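Preguntas frecuentes: ¿pueden ya las máquinas hacer las tareas de casa y del taller?

En Narnell llevamos tiempo siguiendo de cerca la robótica doméstica y de pequeño taller, y el buzón no para de llenarse. ¡Nos encanta! Hemos juntado las dudas que más se repiten y las contestamos con lo que sabemos hoy.

¿Hay ya un robot que recoja la cocina solo?

Entera, de principio a fin y en una cocina cualquiera, no. Por partes, sí, y cada vez más partes. Llevar un plato de la mesa a la encimera, cerrar un cajón, pasar un paño por una superficie despejada: todo eso lo hemos visto funcionar en nuestras pruebas, y la primera vez que lo ves te quedas con la boca abierta. Lo difícil viene al encadenarlo, porque un plato mal dejado en el primer paso estropea los cuatro siguientes.

¿Por qué cuesta tanto coger una taza?

Porque tiene mil maneras de estar colocada. De pie, tumbada, con el asa hacia la pared, con una cucharilla dentro... Una persona ni se lo plantea, pero la máquina tiene que decidir por dónde agarrar, cuánto apretar y cómo girar la muñeca para no volcar lo que haya dentro. En nuestro proyecto Ilunholm, que es donde ensayamos las tareas de mesa, la taza fue el primer objeto que elegimos y sigue siendo nuestro favorito.

Empezamos siempre en simulación. Una taza blanca con un tenedor pequeño dentro, sujeta por el borde entre las dos partes de una pinza negra sobre una superficie de madera, ya da para muchísimo trabajo: hay que mantener el agarre, vigilar la inclinación y contar con que el cubierto puede moverse por su cuenta.

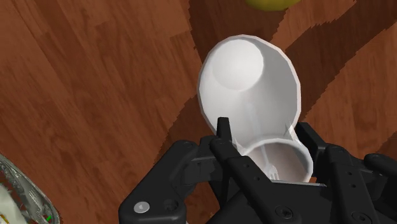 ¿Y lo que se aprende en simulación sirve luego en una mesa real?

Sirve, con rebajas. El simulador permite repetir un movimiento 1.000 veces sin romper una sola pieza de vajilla, y cambiar la luz, el peso o la posición a capricho. Después, en la mesa de verdad, aparecen el rozamiento, los reflejos del metal y esa gota de aceite que lo cambia todo. En nuestra última tanda de Ilunholm guardamos 1.968 intentos simulados antes de pasar al brazo físico, y aun así tuvimos que retocar la fuerza de la pinza.

¿Qué tareas de casa están más cerca?

Las de coger y dejar, sin duda. Ordenar objetos rígidos, meter cubiertos en un recipiente, retirar vasos de una mesa. También va muy bien todo lo que se hace rodando por el suelo, que lleva años en los hogares. Doblar ropa avanza a buen ritmo (¡las camisetas ya salen decentes!), pero las sábanas bajeras siguen ganando a cualquiera, humanos incluidos.

¿Y en el taller?

Ahí vamos más adelantados, sobre todo cuando la pieza llega siempre al mismo sitio. Alimentar una máquina, pasar piezas de una bandeja a otra o apretar tornillos en posiciones conocidas son trabajos resueltos. Nuestra célula de pruebas, a la que llamamos Norton, clasifica piezas pequeñas en 5 bandejas y lo hace con una constancia envidiable. Si le mezclas piezas enredadas en una caja, se vuelve mucho más lenta.

¿Qué es Lã?

Es nuestro banco de pruebas para materiales blandos: ovillos, trapos, bolsas, guantes. El nombre significa «lana» en portugués. Un objeto blando cambia de forma en cuanto lo tocas, así que el plan de agarre hay que rehacerlo sobre la marcha. Es el terreno donde más fallamos y, para nuestro gusto, el más divertido.

¿Cuánto tarda una máquina en comparación con una persona?

Más, por ahora. Una de nuestras secuencias de mesa dura 90 segundos, y cualquiera de nosotros la termina bastante antes. En tareas repetidas durante horas la comparación mejora mucho, porque el brazo mantiene el ritmo.

¿Me espero para comprar uno?

Depende de la tarea. Para los suelos, no hace falta esperar. Para la vajilla o la colada, pide siempre ver una demostración sin cortes, a velocidad real y con objetos parecidos a los tuyos. Pregunta también qué hace el aparato cuando se le cae algo: la respuesta dice mucho del producto.

¿Puedo proponer una tarea para que la probéis?

¡Por favor! Escríbenos desde el formulario de contacto y cuéntanos qué objetos intervienen, dónde empiezan y dónde deberían acabar. Si puedes añadir las medidas y el peso, mucho mejor.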